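Workshop > Notebooks > Trials > Widitz two-arm kit

2023-02-17

Second session with the Widitz kit on loan through Jurodska. Mwende Lema and me, plus their quick-start booklet, which is thinner than it was at the demo. We are meant to say by March whether we want to keep it, so I'm writing down more than usual.

What they are selling, going by the leaflet: two arms, a gripper on each, cameras at the wrists, and a "soft goods" package called Billo that is supposed to fold, sort and stack towels and the like after up to 14 taught demonstrations. Support contract extra. The contract is 3000 a year and the leaflet has it in much smaller type than the word "effortless".

Start-up was fine. Homing took two goes because I had left the stop button in. After that Billo asked for a calibration, finished it, and asked again. Mwende clicked past the second request and nothing bad came of it, but I'd like to know what it thought it was missing. Question 1 for Jurodska.

Spent most of the morning on the beige cloth. It has a white strip across it and a white trim, and I wanted to see if the software would take the strip for an edge. The salesman said it "sees fabric the way we do". We'll see. Plan was to leave it folded long and low in the middle, with the blue and the green ones out to the sides, and have the right arm go in over the beige with the gripper open while the left waits near the end of it.
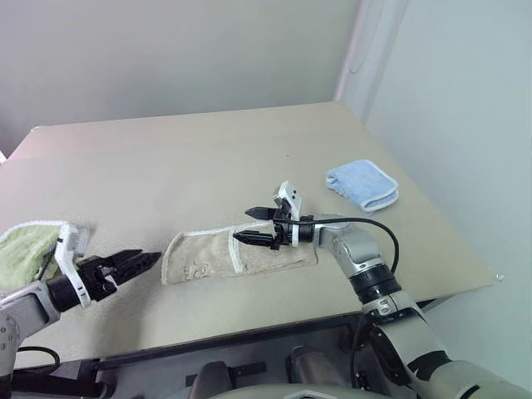
The waiting is my main complaint so far. Billo does a lot of it. There is a setting called "arm patience" which goes from 0 to 100 and ships at 86, and the booklet has no entry for it. Brought it down to 19 and the planner refused to start at all, with an error that only says "posture". Put it back. I don't believe the number means anything in seconds. Question 2.

Pale cloth on a pale table was my idea and Mwende thinks it's unfair. Perhaps it is, but our tables are pale and so is half of what we would put on them. The Fallahi unit we looked at last year was slower and uglier, and its people at least told us straight out which colours it couldn't cope with. Jurodska's line is that there are no such limits. I would sooner have a list.

Things I do like, to be fair to them – the arms are quiet, the teach mode is easy on the wrists, and the log files are plain text. Mwende had a script reading them before lunch.

Things I don't: the gripper fingers are pointed and I want to check them against looped fabric before we let this near anything a customer owns. The cable on the right wrist arches out further than I'm happy with. Ask whether there's a shorter one or a clip.

No score for today. Their own test sheet counts a fold as good if "the operator is satisfied", and I'm not filling that in. Mwende is drafting our own sheet with a ruler measurement for the corners.

Next: same layout, darker cover on the table, patience at 86, then repeat with the blue cloth in the middle. Email Jurodska with questions 1 and 2 and the cable. Ask again for the full manual.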